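台面白色铺面材料:常见问题

适用范围:Vedus 系列白色铺面(卷装及平张),用于工作台、包装台、拍摄台及整理台。文中尺寸单位为毫米,另有注明者除外。

一、选型与规格

铺面有哪几种材质?
两种。纸质铺面为无涂层白纸,单次或短期使用;织物铺面为哑光平滑面料,可重复使用。两者颜色接近,远看不易区分,订货时请以包装标签上的材质栏为准。

幅宽是多少?
标准幅宽 530。台面深度大于此值时,需两幅搭接,见“两幅之间如何搭接”一条。

可以裁成非标准宽度吗?
Drudcombe 仓库提供裁切,最小宽度 68,用于搁板前沿和抽屉隔条。裁切件不退换。

Kostalell 台面是否需要专用型号?
不需要。Kostalell 台面四边为直角,普通平张即可。Alexiou 台面前沿为圆角,纸质铺面在圆角处容易折裂,请选用织物铺面。

纸质铺面正反面有区别吗?
有。卷装外侧为使用面,内侧略粗。平张在一角有铅笔标记,标记面朝下。

二、铺设

铺设前台面要做什么处理?
清空台面,用微湿的布擦净,待完全干燥。残留颗粒会在铺面上形成凸点,书写或摆放小件时尤其明显。旧胶带残胶需先去除,否则新铺面会局部粘连,撤换时撕破。

卷装材料展开后两端翘起怎么办?
反向松卷一次,平放 2 小时后再固定。不要反向紧卷,紧卷会产生新的横向折痕。

如何固定?
用低粘胶带固定四角,再固定长边中点。先固定一条短边,沿长度方向轻拉至另一端,最后处理两条长边。先贴长边会把多余材料赶到中部,形成纵向起伏。

两幅之间如何搭接?
后幅压前幅,搭接量 7。接缝应避开主要操作位置。搭接处只在背面贴胶带,正面贴胶带会反光,也会积灰。

铺面可以斜放吗?
可以,但斜放时四角受力不均,松弛部分集中在对角线附近。长期使用的台面建议与台沿平行铺设。

三、起伏与折痕

铺好以后仍有大面积缓和起伏,属于缺陷吗?
不属于。未绷紧的纸张或薄面料会保留卷曲时的形状,表现为沿长度方向的宽缓起伏和浅折痕。下列情况才按缺陷处理:折痕处材料破裂;折痕有锐利棱线,压平后仍可触及;表面有固定的色斑。

起伏会影响使用吗?
一般收纳、分拣和包装不受影响。需要描线、裁切或摆放圆柱形小件时,应先压平。圆柱形小件可能沿起伏的低处滚动。

纸质铺面能熨平吗?
不建议。受热不均会使局部收缩,折痕变成波纹。可在铺面上覆一块平整硬板静置过夜。

织物铺面能熨平吗?
可以,低温,从背面熨,垫一层薄布,不喷水。熨后平放冷却再移动。

白色表面出现灰色条带,是脏污吗?
先排除光照因素。侧向光照在起伏的表面上会产生深浅相间的灰带,遮挡物还会叠加较宽的柔和阴影。移动灯具或改变观察位置,条带随之变化的是明暗差异;位置和形状始终不变的,按污渍处理。

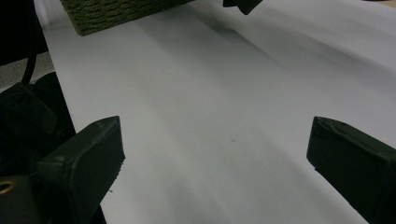
图1 白色铺面上的纵向缓和起伏、浅折痕与斜向阴影。

为什么同一张铺面有的地方偏蓝?
白色表面会反映光源色温。冷色光源下,亮部可带轻微的蓝灰色。批次色差须在同一光源下并排比较后判定,单看一张不能作为依据。

四、清洁、撤换与存放

纸质铺面弄脏能擦吗?
干灰用软刷扫除。铅笔痕可用软橡皮轻擦。液体渗入后无法恢复,直接更换。

织物铺面怎么洗?
冷水手洗,中性洗涤剂,不拧绞,平铺晾干。挂晾会在支撑点留下横向压痕。

什么时候应当更换?
出现穿孔、起毛、固定污渍,或胶带处已撕薄。仅有浅折痕不必更换。

撤下时怎样避免撕裂?
沿台面方向低角度缓慢揭胶带,不要垂直上提。揭完全部胶带后再移动铺面。

剩余卷材如何存放?
套回原纸筒,横放,上方不压重物。竖放时下端容易受潮并压出缺口。平张应整叠平放,不对折。

退换需要提供什么?
包装标签、材质栏信息,以及缺陷部位的照片。拍摄时请让光线从侧面照入,并另拍一张正面光照的照片供对照。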